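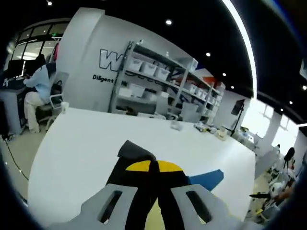 The white table, with the bin shelving and the lettered wall behind it.

The transfer sheet had 379 lines. Zoila Huamán had written most of them in March, before the lease dispute, and by July 2019 the office at Stindumora had drifted away from the sheet by an amount she intended to establish before lunch.

She started at the shelving. The procedure was to take down one white bin, read the sheet, compare, initial and replace. Bins went back in the position they came from, including the ones in the wrong position. Corrections were a separate pass.

Line 41 was adapters. The bin held adapters and a pair of reading glasses. She wrote "glasses, 1" in the margin and put the bin back.

"Those are Pentti's," said Cristian Rivadeneyra, who had come for the stapler.

"Pentti Pesonen left in March."

"He was looking for them."

She considered the form. It had a column for quantity, a column for condition and a column for destination, which was either Prevau or disposal. Prevau was the new building. Pesonen had gone back to Grekby, and the form did not go to Grekby. She left the destination blank and moved to line 42.

The table took longer. Loose items on a work surface were counted only if they had a replacement value above 100, and the small things at the far side, yellow and white and dark, did not. The clear plastic cup did not. The white mug at the corner was a question. Mugs were kitchen stock, line 306, and the kitchen had been signed off the evening before by Aníbal Ccori, who had signed it complete. If the mug was kitchen stock, the kitchen was not complete.

She called him.

"What color is it?" Ccori asked.

"White."

"They're all white."

"How many did you count?"

There was a pause, and the sound of paper. "I counted what the sheet said."

She wrote the mug in as a new line and gave it a condition, which was good.

Ulises Mosquera arrived at eleven with the quote from the movers, Huanca, who wanted 3,440 for the job and 600 more if the metal shelving traveled with its contents. Mosquera was in favor of emptying it. He stood in front of the wall and read the first words of it to himself, as visitors did, and as he had not done in her hearing for two years.

"Does this come with us?" he said.

"It's a wall."

"The lettering."

"The lettering is a fixture. It's on the landlord's list, page two. Diligent is on page two."

He nodded. He asked how far she had got, and she told him line 118, with three discrepancies and one addition. He asked whether any of it mattered. She said the glasses might. He looked at the sheet, found the blank, and held it at arm's length to read the margin.

"What would a padded envelope cost?" he said.

"To Grekby? Less than 100."

"Then it's not an asset."

"No."

He struck out the line with a ruler – he was careful about that – and initialed it, and went to find out if there were still envelopes. They were line 212. She had not reached them yet, so she noted that one might be missing.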